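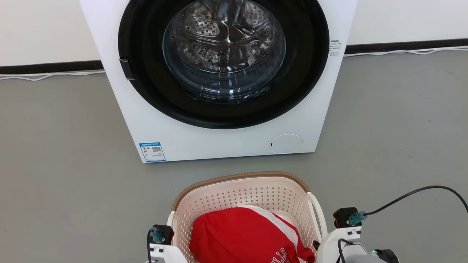 Photo: Provent

February, notebook, Grabowska hall gala — sound + lights

Load-in 3 pm. Side door stuck again, went round through the kitchen. Stage is smaller than on the plan they sent, lost the left riser. Moved the horn section forward, fine with them.

Tickets sold: 376. Hall says that is the max with the dance floor down. Long tables pushed back to the wall, so the rear speakers now point straight at table backs. Tilted both down a bit. Better but not good.

Patch list changed twice. Final version taped inside the lid of the desk case, ignore the one in the shared folder. Channel 10 is the accordion now, NOT the spare vocal. Channel 42 on the light desk does nothing, I think the dimmer is dead. Didn't have time to chase it. Label it before the next job please.

Sound check 5:40, band late. Mariachi group first, no monitors wanted, they just walked the floor. Loud enough without us!! Two area mics hung over the dance floor, low gain, only for the recording. Swing band after. Singer wants more reverb than I like. Gave it to her.

Doors 7. Nice crowd, lots of boots with long gowns, a few proper tuxedos. Photo wall by the coat check made a huge queue and it blocked the bar. Next year put it upstairs or in the old card room.

Speeches ran long. Handheld 3 dropped out during the toast — swapped batteries, dropped out again, gave them the wired one. Suspect the Fundamach receiver and not the mic, the mic was fine at rehearsal on the other rack. Test both with known good units.

Prarolau loaned us the haze machine. Kitchen staff complained so we ran it only for the first dance and the last set. Looked great for the first dance tho. Amber wash from the back, slow fade to blue, keep that cue, saved as GALA FIRST.

Raffle at 9:30, then the band played to midnight. Floor full the whole last hour. Hum on stage right came back once the bar fridge kicked in, same outlet strip. Run our own line from the panel next time, bring the long cable.

Load-out slow, freight lift taken by the caterers. Back at the shop 2:15 am.

To do:
table linens from the merch stand still in my van, need washing
receiver test
return hazer, top up fluid frist
two XLRs short, check the blue crate
send recording to the mariachi group, they asked for the opening number only
invoice, add the extra hour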